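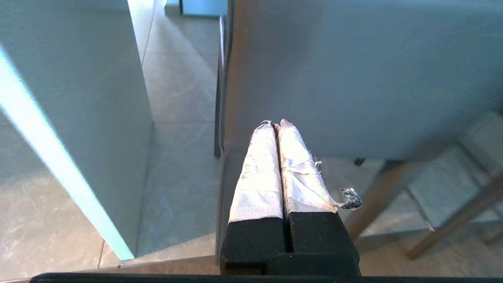 Blue-gray chair back, pale wood legs and stretcher

Fabric back on wooden chair: cleaning without marking the frame?

Asked 27th July, viewed 319 times

The chair has a smooth blue-gray fabric back over a light wood frame. I bought it used, with no care tag. The color of the back is slightly mottled and I can't tell if that is the weave, wear, or soiling. The fabric does not unzip. I have a Privard upholstery machine with 2 tank settings, but I don't want water running down onto the legs. Is machine extraction reasonable on this type, or should it be done by hand? The floor under it is not a concern.

3 answers

Mebrat Endale
By hand. Vacuum first with a brush head, top to bottom, including the side seam. Then test a spot on the lower rear edge with distilled water on a white cloth. Let it dry overnight. If a ring forms, stop and use a solvent cleaner only. If no ring forms, use foam from a diluted neutral detergent — the foam, not the liquid — and work the whole panel from seam to seam. Spot cleaning on a flat color leaves an edge.

Mask the wood where it meets the fabric with low-tack tape and fold a dry towel over it. Remove the tape the same day.

On the mottling: brush the pile one way with your hand. If the shading moves, it is nap and won't clean out.

nidden_700
I just use baby wipes. Fine so far, mine is a darker gray though.

Van Loon
Agree with the first answer. I would not extract on a fixed back. The padding holds water and dries slowly, and any stain in the foam wicks forward. If the legs do get wet, wipe along the grain and leave the chair out of the sun until dry. Check the glides while you have it upside down, they work loose on mine every August.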